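2.3 Objects and surfaces

The object set is made up of cheap household and play items, chosen for differences in stiffness, outline and surface. Red items appear often because they stand out against both the white and the black surfaces. The Lirketti list, from which we started, has 1183 entries; we kept eight types.
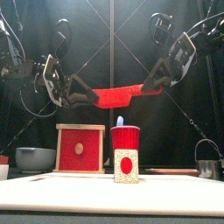
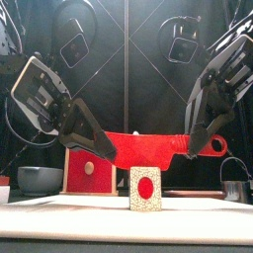
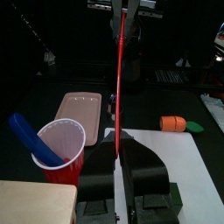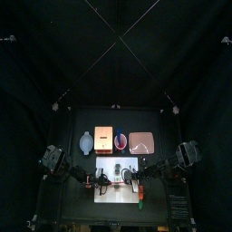 Figure 3. Red items, in order: ribbed knitted cloth; flat shape with a broad part and a narrow handle; long thin rod; thin strip or wire over a white board.

Morais objects that a list of this kind says too little about soft goods, and that cloth needs an entry for each knit.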